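Does hanging storage really save you any bench space, or does it just move the junk up?

skostholm_sewing
Posted 7:12 am

I redid my workroom in July and everyone told me to get stuff off the table and onto the walls. So I bought 4 wire baskets and a rail from Falteo. My table is just as messy as before and now the walls are too. Is there any proof this works, or is it one of those things people repeat because it looks good in a catalog?

Vira Kobzar
Posted 7:40 am

Depends what you put in them. I use mesh for things I grab all day: tape, markers, the small scissors. Anything else goes in a drawer. If a basket holds stuff you touch once a month, it's a shelf that collects dust on all sides.

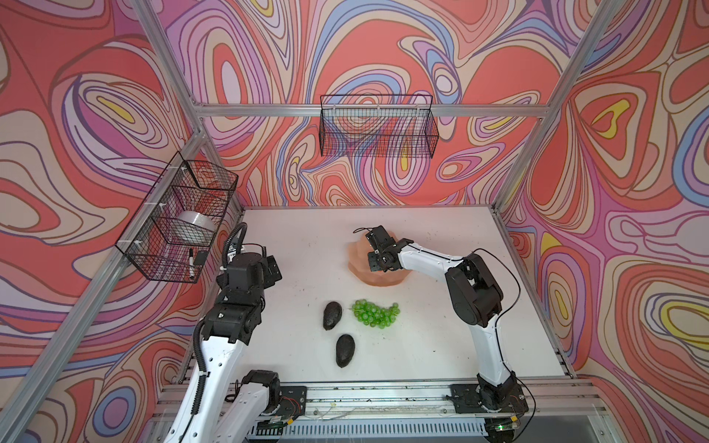 Mesh baskets on the rail and the left post, tape and marker in the left one

Cable ties are fine for holding a basket, by the way. You don't need the fancy hooks.

plernadard
Posted 8:05 am

Cable ties are fine until you want to move the basket. Then you're cutting them off and buying more. I'd pay for hooks.

Vira Kobzar
Posted 8:11 am

A bag of 100 ties costs less than one set of hooks. I've moved mine twice and still have most of the bag.

skostholm_sewing
Posted 8:30 am

OK but neither of you answered the question. Did your table get any clearer? Mine fills back up by lunch.

Ilaria Donati
Posted 9:02 am

Mine did, for a couple of weeks. Then I got used to the empty space and started parking projects on it. I doubt the baskets had much to do with it either way. I think I was just being careful because it was new.

tbondarchuk
Posted 9:26 am

I'll disagree with Ilaria a little. What worked for me was a rule that the table holds the job in front of me and whatever that job needs. When I stop, it all goes. I did this before I owned a single basket. The wall stuff only helps if it's within arm's reach – mine started out too high and I never put anything back.

Also, please ignore the advice about calm plain walls helping you focus. I've worked in white rooms and in loud ones and never noticed any difference. Busy fabric behind a white table is fine by me.

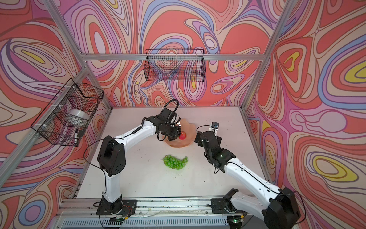

Chanida Suwannarat wrote that she doesn't buy the arm's reach rule at all. Her tape is across the room and she says the walk makes her finish one thing before she starts the next.

plernadard
Posted 10:15 am

That would drive me up the wall. If my tape was across the room I'd own two rolls by the end of the week and lose both.

skostholm_sewing
Posted 10:48 am

So far I've got: baskets help, baskets don't help, keep it close, keep it far away. Great.

I'm going to take two of them down and see if I miss them. Has anyone tried the Wojcik drawer unit that goes under the table? The reviews all sound like they were written the day it arrived.

Vira Kobzar
Posted 11:20 am

I have it. The top drawer sticks when it's full. Measure your table legs first – mine only went in sideways.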